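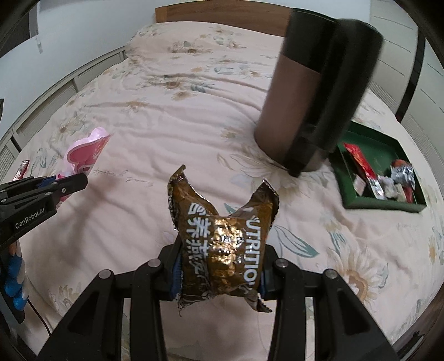
A foil snack packet with "NUTRITION" printed down one side.

I got to Maiara Arruda's office a little after seven in the morning, and she was already on her second coffee and halfway through a parking garage in Macedo. On video, I mean. She had two screens going, one for each exit ramp, and she waved me into a chair without looking up.

Maiara is a private investigator, the licensed kind, and she's been at it long enough that she winces when I ask about car chases. "I've followed somebody at high speed exactly never," she told me. "If you're speeding, they've seen you. Go home and try again Saturday."

I'd been wanting to talk to her ever since a cousin of mine started looking into the job, because all either of us knew about it came from TV. So I asked the dumb questions first. What does she do all day?

"Read," she said. "Court filings, property records, old lawsuits, who sold what to who." She works mostly for lawyers and for a couple of insurance carriers, plus the odd family trying to find a relative they lost touch with (those are her favorites, and she undercharges for them, she says). The garage footage was for an injury claim. She had 345 clips to get through and was writing down times on a yellow pad, by hand, in tiny capital letters.

I asked how she got in. She started out in the back office of a small agency called Carkesier, filing and answering phones, and kept asking the investigators if she could ride along. Eventually one of them said yes, mainly so he'd have someone to keep him awake. "My first stakeout, I drank a huge iced tea on the way there. You do that once!"

These days she packs plain crackers, a little water and a phone charger that plugs into the car, and she tells the local police dispatcher where she'll be parked, in case a neighbor calls about the woman sitting in the sedan. Plenty of neighbors have. One brought her soup.

Her longest job was for a shipping company, Wusen, that kept losing stock between the loading dock and the truck.

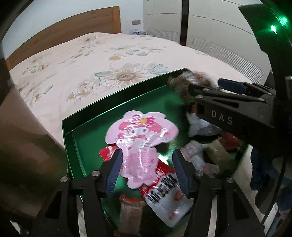 She spent weeks on that one and the answer was in the paperwork the whole time. Somebody had been signing for 900 boxes and loading 590, on the same shift, with the same pen. "I'd sat outside in the cold for nothing," she said, laughing. "Now I ask for the receipts before I ask for the address."

We talked about the law for a while too. She can sit on a public street and watch a front door. She can't open your mail, put a tracker on a car that isn't her client's, or pretend to be a cop, and she turns down people every month who want her to do one of those. "They get mad at me! I tell them, read your state's rules, then call me back."

Does she like it? She does. She likes the writing most, which surprised me. Every case ends in a report that a lawyer may have to hand to a judge, so she keeps it dry: what she saw, when, and from where. She uses a case program called Kikska to keep her notes in order and complains about it constantly.

For my cousin, she had this to say: check whether your state wants supervised hours before it gives you a license, take a writing class, and learn to be okay with being bored. Then the phone rang, a lawyer wanting that garage report by noon, and she turned back to the ramp.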